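Household and Shop Tasks Working Group
Minutes of the October Meeting

Present: Ghislain Li (chair), Leonilde Leitão (recording), representatives of Davitz, Gollden and Illden
Called to order: 9:30 a.m.

1. Approval of prior minutes
The minutes of the previous meeting were approved with one correction. The task list circulated after that meeting contained 17 chores. The minutes had stated 16.

2. Task list and scoring
The chair reported that of the 17 chores on the list, 9 are now considered ready for scored runs. The remaining chores, among them folding fitted sheets and sorting mixed hardware into bins, stay on the list for observation only. The Illden representative asked that sweeping be moved to the scored group. After discussion the request was held over until Illden can supply a written procedure.

It was agreed that a run will be scored as complete only if the operator gives no help between the start signal and the end of the task. Gollden asked that partial credit be recorded in a separate column. Agreed.

3. Shelf and cabinet tasks
Ms. Leitão presented the results of the simulated cabinet series. The series consisted of 192 runs, of which 60 were scored complete. Most incomplete runs ended with the hand touching a shelf edge or the side of the opening. Members discussed whether the clearance between shelves was representative of a kitchen cabinet or a parts cabinet in a small shop. The Davitz representative stated that shop cabinets are often tighter and that the present results should not be used to support any statement about shop work.
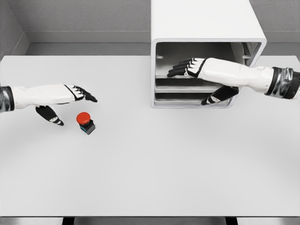 Item 3. Simulated two-arm setup, right hand inside the open cabinet, left hand near the red push button.

The chair asked whether the two arms should be scored together or separately in tasks of this type. Ms. Leitão recommended separate scores, as reaching into a compartment and pressing a button place different demands on the hand. The Gollden representative disagreed and noted that a person stocking a shelf is judged on the whole job. No vote was taken. Both methods will be applied to the next series and the results compared.

4. Readiness statement
A draft statement on the present ability of machines to perform household and shop-floor chores was reviewed. Members objected to the phrase "ready for the home" in the second paragraph. The chair proposed "able to complete selected tasks under test conditions." Moved by Davitz, seconded by Illden, and carried without objection.

Illden asked that the statement also say how long each task takes compared with a person doing the same work. Timing data are not yet complete and the request was deferred.

5. Action items
Mr. Li: circulate the revised readiness statement.
Ms. Leitão: prepare the separate and combined scoring sheets.
Illden: submit the written sweeping procedure.
Davitz: provide inside measurements of shop cabinets in current use.

6. Adjournment
The meeting was adjourned at 11:15 a.m.

Respectfully submitted,
Leonilde Leitão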